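2023-01-11

# 세드시데 휴전 감시 보고서를 읽고

세드시데 지역의 휴전 이행 상황을 다룬 감시단 보고서가 이달 초 공개되었다. 본 블로그는 지난해부터 해당 지역의 무력 충돌과 민간인 피해 문제를 다루어 왔으며, 이번 글에서는 보고서의 주요 내용과 그에 대한 필자의 견해를 정리하고자 한다. 보고서 원문은 부속서를 제외하고 70쪽이며, 작성 책임자는 셸 노르딘(Kjell Nordin) 단장이다.

## 보고서의 범위

감시단은 북부의 그릴렐과 강 건너편의 홀름그렌, 두 행정구역을 조사 대상으로 삼았다. 남부의 보무베티는 진입로의 안전이 확보되지 않아 현장 조사에서 제외되었고, 해당 지역에 관한 서술은 전화 면담과 지방 행정기관의 제출 자료에 의존하고 있다. 보고서는 이 점을 서문에서 명시하였다. 다만 본문의 표에서는 세 지역의 수치가 같은 형식으로 나란히 제시되어 있어, 서문을 읽지 않은 독자는 자료의 신뢰도가 동일하다고 받아들일 우려가 있다.

조사 기간 중 등록된 피란민은 2305명이다. 이 수치는 그릴렐과 홀름그렌의 접수처에 이름을 올린 사람만을 집계한 것으로, 친척 집에 머무르며 등록을 하지 않은 주민은 포함되지 않는다. 일부 지역 언론이 이를 전체 피란민 수로 인용한 것은 바로잡을 필요가 있다.

## 휴전 위반 사례

보고서가 확인한 휴전 위반은 모두 9건이다. 이 가운데 3건은 그릴렐 외곽 검문소 부근에서 발생한 포격이며, 나머지는 소규모 총격과 비무장 구역 내 병력 이동에 해당한다. 감시단은 포격의 책임 소재에 대하여 판단을 유보하였다. 양측은 각각 상대방이 먼저 발포하였다고 주장하고 있고, 탄착 지점에서 수거된 파편만으로는 발사 위치를 특정할 수 없었다는 것이 보고서의 설명이다.

필자는 이러한 유보가 타당하다고 본다. 과거 유사한 사안에서 조사 기구가 충분한 근거 없이 책임을 단정하였다가 협상 자체가 중단된 전례가 있다. 그러나 책임 판단을 유보하는 것과 추가 조사를 권고하지 않는 것은 별개의 문제이다. 보고서의 권고 사항에는 탄도 분석을 위한 전문 인력 파견이 포함되어 있지 않으며, 그 이유도 기재되어 있지 않다.

검문소 인근 주민의 진술은 부속서에 따로 수록되었다. 진술은 대체로 일치하나 첫 포격의 시각에 관하여는 차이가 크다. 진술자에 따라 새벽이라고도 하고 해가 뜬 이후라고도 한다. 당시 전력 공급이 끊긴 상태였다는 점을 고려하면 이해할 수 있는 차이이지만, 본문에서는 이를 단순히 ‘이른 아침’으로 정리하고 있어 아쉬움이 남는다.
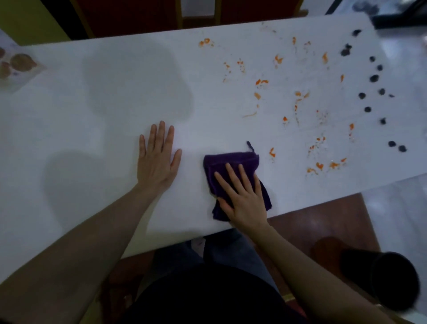 ## 구호 물자 통행에 관하여

휴전 합의문 부속 조항에 따르면 구호 차량은 사전 통보만으로 강을 건널 수 있다. 보고서에 따르면 실제로는 홀름그렌 쪽 교량에서 별도의 허가서를 요구하는 관행이 계속되고 있다. 허가서의 발급 주체가 군 당국인지 행정 당국인지도 분명하지 않아, 동일한 차량이 같은 서류로 한 번은 통과하고 한 번은 회송된 사례가 기록되어 있다.

노르딘 단장은 서문에서 “합의문의 문언과 현장의 관행 사이에 존재하는 간극이 현재 가장 시급한 과제”라고 밝혔다. 필자 역시 이 지적에 동의한다. 포격에 비하여 보도되는 빈도는 낮으나, 의약품과 난방 연료의 지연은 겨울철 주민의 생존에 직접 영향을 미친다. 특히 보무베티로 향하는 물자는 모두 이 교량을 경유하므로, 통행이 막힐 경우 대체 경로가 없다.

보고서는 양측 연락장교가 교량에 공동으로 상주하는 방안을 제안하였다. 그릴렐 측은 원칙적으로 수용 의사를 표명한 반면, 홀름그렌 측은 상주 인원의 소속과 무장 여부가 먼저 합의되어야 한다는 입장이다. 해당 안건은 1월 중 열릴 실무 회의에서 다루어질 예정이다.

## 향후 게시 계획

실무 회의의 결과가 공개되는 대로 별도의 글에서 다루겠다. 부속서에 실린 주민 진술 가운데 공개가 허용된 부분은 번역 작업을 진행하고 있으며, 지명 표기는 본 블로그의 기존 표기를 따른다. 지난 글에서 홀름그렌 교량의 관할을 행정 당국으로 단정하여 서술한 부분은 이번 보고서의 내용에 따라 수정하였다. 표기나 사실관계의 오류를 발견한 독자는 댓글로 알려 주시기 바란다.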